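Magazine > Features > Schools and Clubs > Robotics

The table that isn't there

A student club in Furerham spends its winter teaching a simulated arm to tidy up

The robotics club at Prekov College meets in a ground-floor computer room with 24 workstations. Most of the members' work takes place in a simulator: a rendered room, a table, some chairs, and an arm that has to be told what to pick up and where to put it down.

The club enters the Grasso Cup, a contest for school and college teams held each March. Entrants receive a set of rooms in advance and are judged on rooms they have not seen. The task this season is table clearing. An instruction arrives as a short line of text, such as "put the pen beside the tablet", and the arm has 56 seconds to carry it out. Points are lost for knocking anything over, for touching an object that was not named and for leaving the arm extended when the clock stops.

Salma Ouazzani leads the team that writes the motion code. Her first version, finished in October, planned each movement as a straight line between the start and the goal, raised by a fixed height to clear whatever lay between. It worked with flat objects. With a plant on the table the forearm went through the leaves, and the physics engine responded by throwing the pot over the far edge. The second version treats each object as a box with a margin on every side and plans around the boxes. It is slower. Tall objects with an irregular outline are given a much larger box than they need, and the arm will sometimes refuse a reach that a person would make without thinking.

The margin is a single number in a settings file and has been the subject of most of the team's arguments. At 36 millimetres almost nothing is hit, but two objects lying near each other merge into one obstacle and neither can be grasped. Set lower, the arm gets between them and clips one on the way out. Ouazzani's present answer is to shrink the margin for the last part of the approach only, once the wrist is already pointing straight down.

The second half of the work is recognition. The arm's view comes from a virtual camera above the gripper, at low resolution, and the team has to decide from that view alone what is on the table. The organisers could supply exact positions, since the simulator knows them, but they withhold them on the grounds that a real machine would not have them. Phones and tablets cause the most trouble. Both are flat dark panels with a pale border, and the difference in size is hard to judge when both lie at an angle and one is further off. The recogniser, trained on pictures the club generated itself, confused the two often enough in November that the team added a second step, which works out the true length of each object from its corners and the known height of the table.

Thin objects are a separate problem. A pen seen from across the table may be only a few pixels wide, and the recogniser returns a position without a reliable direction. The gripper then closes along the pen's length when it should close across it. The current fix is to move the camera nearer and look again, at a cost of several seconds on each attempt.

Lighting has been less of a worry than expected. The rooms are evenly lit and the shadows are faint. White tables do hide white objects, and small upright things with a pale top are now and then reported as half their real height, with the lower part found and the upper part lost.
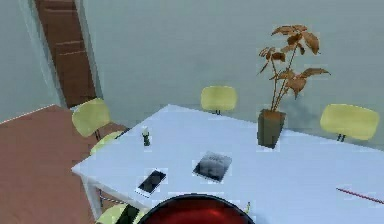

Colour was the first thing the recogniser learned to lean on, and Nele Van Rooij remarked at the club's review evening that a system trained on one set of rooms will have learned the rooms. She asked to see it run with every colour changed at random before anyone spent more time on the gripper. The test was done the same week. Flat objects held up reasonably well, the small upright ones did not, and the training set is being generated again with altered walls, floors and furniture.

That job runs overnight on the workstations, which must be free by nine for lessons. A full set takes 2 nights if none of the machines restarts itself to install updates. The club keeps the older sets on a drive labelled Gruvgate, after the street where it held its first meetings, and runs each new recogniser against all of them before accepting it.

Ouazzani would like the motion code frozen by the end of January. The list of open faults on the room's whiteboard includes the wrist joint, which reaches its limit when the target is close to the base, and a timing error that appears only when the instruction names two objects. The timing error has been assigned to the first-year members. The wrist joint has no name against it yet.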